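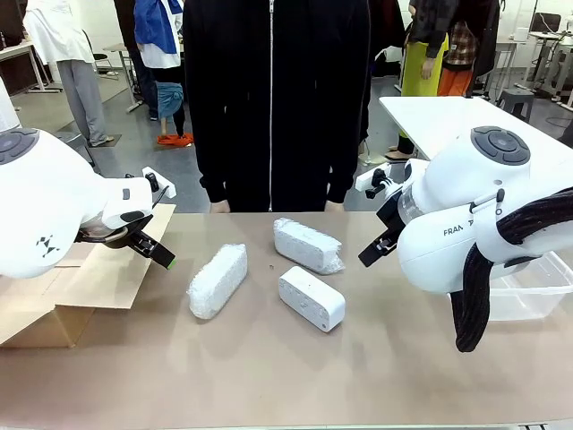

Packing night at the robot club

I dropped in on the Irkel student robotics club after tea, and I'm still thinking about foam wrap. The team's project this term is getting a pair of arms to pack parcels, and let me tell you, it's a lot harder than it looks when your mum does it at Christmas!

They've got a cardboard box at one end of the table, wrapped blocks in the middle, and an arm reaching in from each side with a little camera on its wrist. The wrap is the tricky bit, according to Hicham Soliman, who looks after the group. "It squashes, so the gripper thinks it's got hold of something and it hasn't quite," he told me. The program is called Pestness (the students named it in January, after a very bad week) and it has now logged more than 500 practice grabs.

Next up is the Virkex Challenge, where teams get 12 minutes to box a mystery order in front of the judges. I asked if they were nervous and got a lot of shrugging, then a long argument about which arm should go first.

The club meets in Room 8 and newcomers are welcome, no coding needed. Bring a snack to share, and wear closed shoes if you want to help at the table.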